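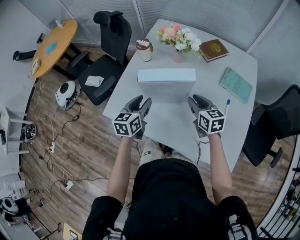
Both hand-held grippers at the white table, marker cubes underneath, box up next.

Posted by Iveta Baláž, February
Last updated: 4:40 pm
Reading time: 3 min

Subject: Re: [plutside-equipment] what are we buying, and can it wait

Hi all,

Replying to the list so this doesn't turn into five side conversations like the chairs did.

Kubíček wrote:

> I've read the wish list twice. I see a second pair of grippers, a
> table, cable covers, spare fingers, and a line that just says
> "misc." with no number next to it. Before I put this in front of
> Brurngate I need to know (a) what breaks if we buy nothing until
> summer, (b) why we want a second pair when one pair sits in a
> drawer half the week, and (c) what misc. is. I'd also like to hear
> why the arm can't wait, or whether it can. Please answer in
> words, not a spreadsheet. The last spreadsheet had a tab called
> "dreams."

The tab was mine and I stand by most of it.

(a) If we buy nothing, the demos go on, slowly. The pair we have is fine. The fingers are the part that wears, and we're down to our last spare set. Pullard quotes 85 a set, and shipping takes long enough that I'd like two sets on the shelf before we need them. Call that the only urgent line on the list. If you approve one thing and then go to lunch, approve that.

(b) The drawer is a scheduling problem, I admit it. One person wears the harness and does the box task while the other two of us watch and offer advice that wasn't asked for. Then we swap, readjust every strap, and recalibrate. By the time the third person is up, the afternoon is gone and the pair goes back in the drawer because everyone has meetings. A second pair would let two people record at once. It would also double the number of things to charge and lose, so I'm happy to try a proper sign-up sheet for a month first. If the drawer is still full after that, I'll drop the request and you may frame this email.

(c) Misc. is cables. It has always been cables. We need longer ones for the grippers and something to cover the runs across the floor. The power strips have formed a sort of settlement over by the office chairs and I don't want to be the one who fills out the form when somebody goes down. Floor covers are 249 for the lot from the same catalog as last year. The gripper cables should come in at roughly 100, and I'll get that in writing.

On the table: I'm withdrawing it. The white one is the right height for sitting work, and all it needs is for people to take their coffee cups and books with them when they go. The flowers can stay. They give the model something to ignore.

On the arm: it can wait, and I'd argue it should. Pullard will happily sell us one tomorrow, with a support contract that costs more each year than I'd like to type. But we haven't settled which tasks we care about, and until then we'd be picking reach and payload by vibes. Demonstrations from the hand-held pair will tell us what an arm would have to do. If half of them turn out to be opening and closing small boxes, we need something modest. I'd put the arm in next year's plan as a placeholder and ask Brurngate now whether they'd split it over two budgets, which they were willing to do for the Plutside door hardware, eventually, after a great deal of sighing.

So, revised, in order:

1. Two sets of spare fingers
2. Floor covers
3. Longer gripper cables
4. Second pair, pending the sign-up sheet
5. Arm, next year, placeholder only

I'd also keep 10 percent back for whatever we've forgotten. I was going to label that line misc. but I can be taught.

If anyone objects to the order, please say so on the list before Kubíček sends it up. Objections made in the kitchen don't count, though I've enjoyed several of them.

Iveta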